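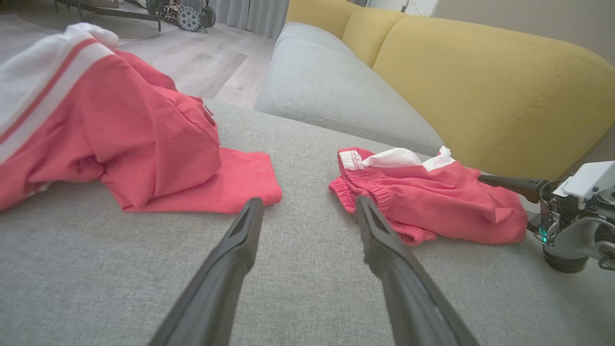 Left arm drops out mid-fold, right arm keeps going

Foter shop talk > Faults and safety

lintpicker56
9/3/25
Hi all, hoping somebody has seen this one. We run two arms on laundry, mostly shirts and shorts off a sofa seat, and since the Nandik update the left one goes limp partway through a fold. No warning, it just sags into the cushion. The part that worries me is that the right arm carries on as if it still had a partner, and yesterday it dragged a pair of shorts and the left fingers along with it. No harm done, but I had my hand in there a minute earlier picking a sock out and I did not sleep all that well.

slowhands
Oh, I feel for you – we had the very same sag last winter. Ours was the cable at the wrist. It passes every bench test and then opens up when the wrist rolls past a certain point. Wiggle it with the arm parked and watch the log.

bramblecoat
I'd respectfully disagree with slowhands. A bad cable is a nuisance, but one arm moving after the other has faulted is a stop chain problem, and I wouldn't run another fold until that's sorted. Are both arms on the same Clido relay?

lintpicker56
They were! I moved the left one to its own supply in the spring, when it kept browning out. Oh dear.

bramblecoat
Then there's your second problem. Put them back on one stop.

slowhands
Fair enough, do that first. I still say cable, though. Ours went at nearly 2,000 folds.

lintpicker56
Both on one stop now, and pulling either plug halts the pair. The left still sagged on fold 7, so a new Lunde cable is on order. Will report back, and thank you both so much.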